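Notebook, hand gripper no. 4 (Mulligan type), maintenance
1 April 2020

Continued from the last entry. Pads are changed on both fingers, old ones are in the bag with the label. The left finger had play at the upper pin. I pressed the pin out, cleaned the hole and put it back with a drop of the weak thread glue only on the outer side. Play is gone when I shake it by hand. The right finger I did not open, it moves well.

Zero position: I closed the fingers fully on the flat gauge and saved the value. The encoder showed 3,469 counts at full open. Before the pin repair Kiran had written 46 counts less in his table, so the old calibration file must not be used anymore. I renamed it with "old" at the end, please do not delete it, Sneha wants to compare.

Lens: wiped with the dry cloth first, then with one drop of cleaner. Focus ring was not touched. The tape over the ring is still from August and it holds.

After this I mounted the lens and checked the view on soft material. For cloth work I want both pads to be seen in the open position, left and right, with the tips free. I held the tool above a black cloth spread on a pink floral sheet. Both blue pads are in view and the gap between them is clear. On the left pad the fine ridges catch the light, the right one is darker.

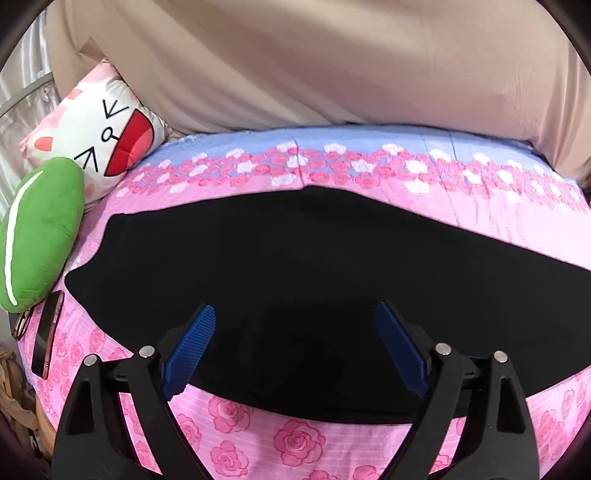 Shanti wrote back that the pads are fine for her, but she would not trust black cloth for checking the finger position, as the fingers are black too and the edge detection loses the tips. She asks to repeat the check on something light and to write the threshold next to the result. Also she reminds that the Pukard script reads the zero value only at start, so the tool must be restarted after each calibration. I had forgotten this and did it now.

Repeated on a white towel with threshold 79. The tips were found on both sides. On the black cloth with the same threshold the left tip was lost two times, so Shanti is right, and I will put the light towel into the checking procedure.

Still open:
Screws of the handle, I tightened them only by hand. The small torque driver is with Santosh.
Cable clamp near the trigger is a little bent. It does not disturb the movement, but I would like to change it before the next long use. Order from Skallora is not sent yet.
Right finger, upper pin: look again after one week of work.

New calibration file is in the shared folder, same name as before.

Ksawery Żak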